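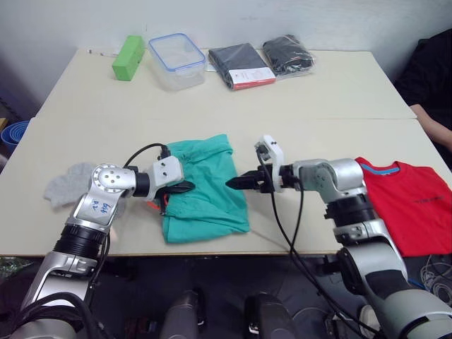 The lost-and-found at the Curkville Recreation Center has a new policy, and the policy is folding. For years, anything left behind in the locker rooms went into a bin by the back door and stayed there until it developed a personality. Starting this month, clothing will be laid out on tables, folded, and put on a shelf where its owners can walk past it and pretend not to recognize it. By Friday afternoon the sorting had reached a red T-shirt with blue trim at the collar, a teal-green garment folded into something close to a rectangle, and two black ones still in their plastic bags, which raises the question of how a person loses clothes before wearing them.

"We get more of those than you'd think," said Berenice Nava, who took over the front desk in May and inherited the bin along with it. "Somebody buys a thing, brings it to the gym, doesn't open it, leaves. I try not to have opinions."

Nava does have opinions about food containers. The clear one with the blue-rimmed lid has been put at the back of the table with the bagged clothes, and it will get the same 50 days as everything else. After that it goes to the charity shop on Ascombe Street, provided the charity shop will have it. The shop has been firm in the past on the subject of lids.

The center's old rule allowed 3 weeks, but it was never enforced, mostly for lack of anyone willing to reach the bottom of the bin. When it was finally tipped out, the oldest item with a name in it was a swim bag belonging to Primo Leone, who had bought a replacement, lost that one too, and was pleased to get both back. He has been asked to take them home this time.

Getting a shirt back is now a fairly simple matter. You come to the desk, you describe what you lost, and you are shown the shelf. Describing it is where most people come to grief. 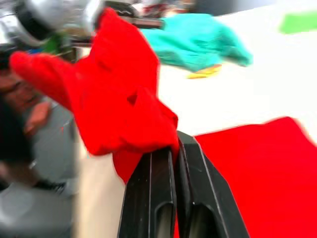 "Red" will not do it. Red is the color of the youth soccer league, the Saturday volleyball group and the free shirts handed out at last year's fun run, and the desk would like a little more to go on. A size helps. So does a stain, if you are willing to discuss it in front of the people waiting to pay for racquetball.

Jacinto Meléndez, who coaches the under-tens, came in on Friday for what he called "a few" missing practice shirts and was asked how many a few was. He went out to his car to check his list. The list was in the pocket of a jacket, and he is fairly sure he left the jacket at the center.

Not everyone is sold on the new arrangement. Yesenia Chávez, a member since the days of the old pool, told the desk she preferred the bin, where a person could look for a sock in private. She was offered a copy of the folding instructions, a single sheet that begins "Sleeves first" and becomes heated by the second paragraph. She took one and said her son could use it.

Single socks, incidentally, are covered in a paragraph of their own. They will be kept for the full 50 days like the rest, then used for wiping down the equipment in the weight room. Owners of the matching socks are invited to bring them in and complete the set, in either direction.

The shelf is across from the front desk and can be visited whenever the building is open. Claims can also be made by phone at extension 1628, where Nava asks that callers look under the back seat of the car first.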